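Section 4: Recording your first batch of examples

By now you should have both Hakden grippers charged, the recording software installed, and the calibration from Section 3 saved. If you skipped calibration, please go back. I've skipped it myself and lost a whole Monday's recordings, so I do speak from experience.

This section covers hand-held recording, where you carry the grippers and do the task yourself, and the system learns from what the gripper cameras saw and how your hands moved. We work this way at Drultport for almost everything now. You don't need an arm set up yet. That comes in Section 6.

Before you start

You'll want a room with enough floor to take three or four steps in any direction, a task you can finish in under a minute, and shoes you can stand in for a while. I like a room that people really use, with furniture left where it normally lives. Our first model only ever saw a bare lab bench and it got lost the moment we showed it a kitchen counter!

Note: Rooms with big windows are fine, but the light changes a lot between morning and late afternoon. Write the time of day in the session notes so you can sort by it later.

4.1 Starting a session

1. Turn on the left gripper, then the right. The software names them in the order they wake up, so if you do it backward your left hand will be filed as your right.

2. Open Jallik on the recording computer and choose New Session. Give it a name you'll recognize in a month. "test2_final" is not that name (I have eleven of those).

3. Plug in the cables and run them behind you. Turn in a slow circle once and check that nothing wraps around your legs.

4. Hold both grippers at chest height and stand still until the session bar stops blinking. This is your start pose, and every example begins from it.

Caution: Keep cables away from chair wheels. A cable under a caster will yank the gripper out of your hand at the worst moment.

4.2 Recording an example

5. Squeeze both triggers together. You'll hear one short beep.

6. Do the task at the speed you'd like the robot to do it. Most people rush at first. Slow down a little, but don't freeze between moves – long pauses get learned too, and then you have a robot that stops to think over every cup.

7. Keep the thing you're working on in view of at least one gripper camera. If you have to turn away to reach something, turn your whole body and not just your wrists.

8. Go back to the start pose and squeeze both triggers again. Two beeps means the example was saved. One long low beep means it wasn't, so do it over.

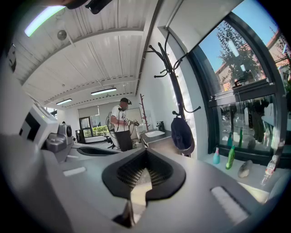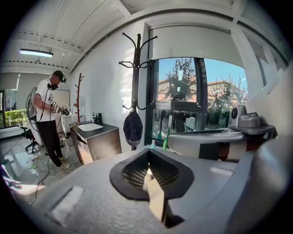 Standing with a gripper held up in front of the body, in the same room from two views.

9. Move your objects a bit before the next example. A hand's width is plenty. Turn one around, swap two, push one closer to the edge. If you always put the cup in the same spot, the system will learn the spot and ignore the cup.

10. Repeat until you have 40 examples, then take a break. I mean it about the break. My own recordings get sloppy after that, and I can pick out the tired ones on playback without looking at the numbers.

Note: If you fumble something and recover, keep the example. Those are some of the most useful ones you'll record. If you drop it and it rolls under the cabinet, throw that one out.

4.3 Checking what you recorded

11. Choose Review in Jallik. Each example gets a tracking score out of 100. I keep anything at 97 or higher and watch the rest by hand.

12. For low scores, play the video at double speed and look for blur, a covered lens, or a stretch of blank wall. Plain white walls give the tracking very little to hold on to. Stand a chair or a coat rack in the empty part of the room and the scores usually come right up.

13. Mark the bad ones and press Set Aside. Don't delete them yet. The Nic Aodha release changed how tracking is computed, and we got back a nice pile of old examples just by running them through again.

14. Copy the session to your backup drive before you unplug anything.

Caution: Unplugging a gripper while the copy bar is moving can damage the session file. Wait for the word Done.

How many do you need?

It depends on the task, sorry. Our cup-and-tray model was trained on 1,855 examples, and it started doing sensible things well before we got that far. Get one full batch, train on it overnight, see where it goes wrong, and record more of exactly that. Training settings are in Section 5.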